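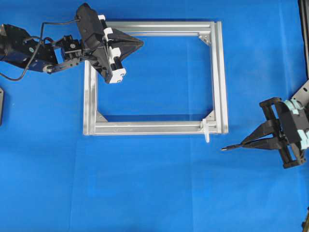
3月　文/Huang　Sondel标准与规程组

双臂桌面作业规程图集（第2版配套页）

《双臂桌面作业规程》第2版现已在Ukcombe工作区施行。规程正文共55条，适用于在桌面上以两台小型机械臂对框架类工件进行夹持、定位和检查的各类作业，由Sondel标准与规程组起草，Trollesik公司参与了条文校核。与第1版相比，本版有31条作了文字或内容上的修改，改动集中在工作面准备、指端件管理、双臂间距和记录保存四个部分。

本页为规程的配套图集，供操作人员、带教人员及来访单位对照阅读。各节文字为条文摘要，编号与正文不完全对应；如摘要与正文表述不一致，以正文为准。

一、工作面与工件

工作面应铺设单色、无图案的织物，颜色与工件有明显区别。蓝色织物配银色铝型材工件为本工作区的常用搭配，型材边线和内角在俯视画面中易于辨认。织物允许有轻微折痕，但不得在工件下方堆叠。铺设后应由操作人员用手自中间向四边抹平，检查有无硬物压在布下，再放置工件。

矩形框架类工件应平放，四边与工作面贴合。放置前须检查转角处的三角加强件，确认紧固件齐全、无松动，型材端面无毛刺。框架在工作面上的位置由任务单规定，任务单未作规定的，应放在双臂均可到达的区域内，并在框架近侧留出足够空面，供手臂回退使用。

工件上附有扎带、卡扣等小件时，应在任务单中逐项登记，注明所在的边或角。未登记的小件视为异物，作业前应予清除。小件是否属于操作对象，由任务单编制人确定，现场人员不得自行解释。

二、指端件与末端装置

三角形指端件属于易损件，应按批次编号，成对领用，成对归还。安装前检查尖端是否崩缺、安装面是否平整；安装后以手动低速方式开合夹爪，观察两侧是否对齐。打印成型的黑色塑料件表面略有纹理属正常情况，出现层间裂纹的一律停用。

细长杆状附件的伸出长度应写入任务单。凡末端带有此类附件的手臂，其轨迹须以附件最前端为基准重新校核，不得沿用未装附件时的轨迹文件。校核结果由操作人员和复核人员分别签字，复核人员不得由同一班次的轨迹编写人兼任。

更换指端件应在断电状态下进行。手臂应先停放至规定姿态，由一人托扶末端，另一人拆装。更换完毕后，在设备卡上填写旧件编号、新件编号和更换原因；原因一栏不得只填“正常更换”。

三、侧向观察

俯视画面不足以判断末端高度，凡涉及接近、悬停和下放的动作，均须同时保留侧向机位。侧向机位应固定于工作区旁侧或上方，作业期间不得移动；确需调整的，应中止当前记录，调整后另起编号。背景宜采用垂挂的素色织物，以减少周围物品对轮廓识别的影响。

侧向机位至少应能看清指端件尖端及其安装支架。电机壳体、连杆等其他部位可以不完整入画，但不得遮挡末端。画面亮度以黑色部件边缘仍可分辨为准，白色支架不得过曝。

侧向机位所见：黑色三角形指端件装于白色支架上，尖端朝上；后方为蓝绿色垂布，右侧为银色铝型材及三角加强件。

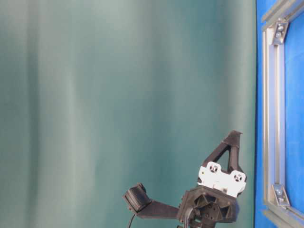

四、双臂间距与动作次序

双臂同时进入工作面时，应事先划定各自的主作业区。对矩形框架类工件，推荐采用对角分区，即一臂负责左上一侧，另一臂负责右下一侧。两臂需要进入同一分区的，应在程序中设置互锁，后进入的一方须等待先进入的一方退出并给出完成信号。

接近工件时，先在工件上方悬停，经侧向画面确认高度后再下放。悬停高度按工件种类在任务单中规定，不得以目测代替。下放过程中如发生触碰，应立即停止，不得以反向拖动的方式脱开；由操作人员确认接触部位后，再以手动方式抬升。

夹爪转动幅度较大的动作，应放在工件轮廓以外完成。指端件带有尖锐前端时，其朝向不得指向人员站位。观察人员应站在地面标线之外，操作人员在手臂通电期间不得将手伸入两臂之间。

线缆应留有与行程相适应的余量。每次换班须将各关节依次运行至行程两端，查看线缆有无绷紧、夹挤或磨损。线缆落于工作面时，须确认其不在末端轨迹之内，并在班前检查表中注明。检查表由接班人员填写，交班人员不得代填。

五、记录与留存

每次作业应形成一份独立记录，内容包括任务单编号、指端件编号、各机位文件和异常说明。没有异常的，也应在说明栏内填写“无”，不得留空。第2版起草过程中，标准与规程组调阅了超过600份既有记录，其中较常见的缺项为指端件编号和机位调整时间，本版据此将两项列为必填。

俯视画面和侧向画面应使用同一时钟。时钟偏差的检查方法见正文附录，检查在每班开始时进行一次，长时间停机后恢复作业时再进行一次。发现偏差超出允许范围的，本班次已形成的记录应加注标记，由记录管理人员决定保留或作废，操作人员不得自行删除。

对外提供图像时，应核对画面内有无未经许可公开的标签、编号和文件。图像说明只写明画面中能够确认的部位和相对位置，不对动作结果作推断。例如夹爪位于框架转角上方时，应写“位于转角上方”，不写“夹持完成”。

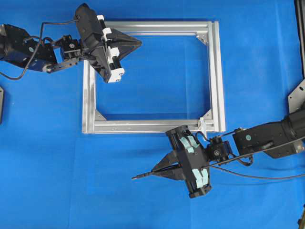 俯视机位：左侧夹爪位于铝型材框架左上角上方，右侧机械臂位于框架右下角旁，指端朝向左下。

六、适用与反馈

本规程适用于Ukcombe工作区内的桌面双臂作业。单臂作业参照第一、二、三、五节执行，落地式设备及移动底盘设备不适用。Trollesik公司派驻人员在本工作区作业时执行同一规程，其自有指端件须先行登记编号。

第1版任务单模板自本版施行后停止使用，已经编制但尚未执行的任务单应换用新模板重新签发。带教人员应组织所属操作人员学习修改条文，并在培训记录中逐条注明。

对条文及本图集的意见，请以书面形式提交Sondel标准与规程组，注明条文编号、作业类型和建议文字。涉及人身安全的意见可先口头提出，书面材料随后补交。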